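Plunside toy bin notes, read me first

Hello! If you've landed in this folder you're probably after the list of small objects we keep for the grey bin, or you've borrowed the box and want to know what ought to be in it. I keep this page up to date myself, more or less, and I try to do it on a Friday before I go home.

What's in the set

There are 93 objects on the full list. Most came from the toy shelf at Buvlow (cheap, cheerful, bright colours) and the rest turned up from people's drawers at home. I've sorted them by how they behave when you tip them out, which I find far more useful than sorting by what they're meant to be:

Rollers: balls, mostly, and anything round enough to end up against a wall of the bin.
Sitters: blocks and blocky things that stay where they land.
Spiky ones: anything with arms or prongs sticking out. These hook on to each other and I love them.
Littles: small stuff, easy to lose, and the first to vanish down the back of the bench.

The names in the list are my own and a bit silly in places. If you change one, please change it in the spreadsheet too, or I end up hunting for a thing that only has a new name.

How I fill the bin

I don't put everything in together. A full load is 16 objects, picked by shaking the box and grabbing, and a light load is whatever looks sensible. I tip from low down so nothing bounces out, then leave things where they fall. No tidying, no nudging the ball back to the middle — I know it's tempting! 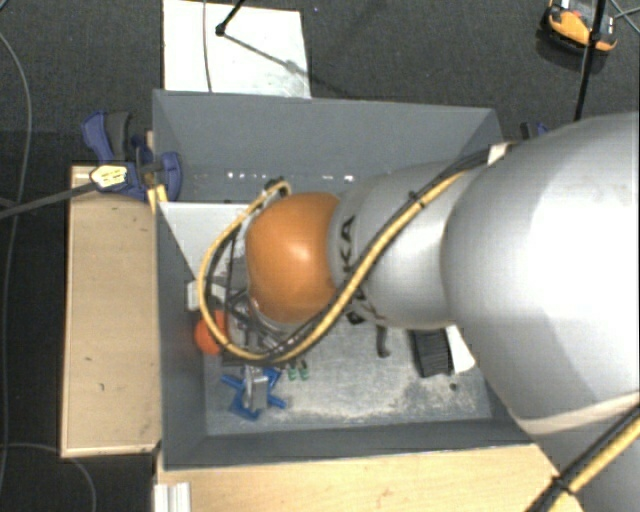

Colours matter more than I expected when I started. Against a grey floor the oranges and blues are a joy to spot, and white is fine until the floor gets dusty. Greens I'm still undecided on. I've got 30 or so objects down as "bright" and the rest as "plain", but that column was done by eye one afternoon in October with the blinds half shut, so take it with a pinch of salt.

Looking after it all

The bin floor scuffs and I've stopped fighting it. A damp cloth takes off the worst of the dust, but the pale patches come back within days, and anything stronger leaves a smear. The Pasaribu wipes are fine on hard plastic but they made the foam pieces go tacky, so keep them apart.

Things I know are wrong

Number 43 is on the list twice under different names. The weights were done on the old kitchen scales, which round up. A few pieces went over to Ridthorpe in the spring and I've only had half of them back (if you're reading this from Ridthorpe, hello, I'd like my dinosaur).

Still to do: new lid for the box, proper labels, and measuring the spiky ones across the widest bit.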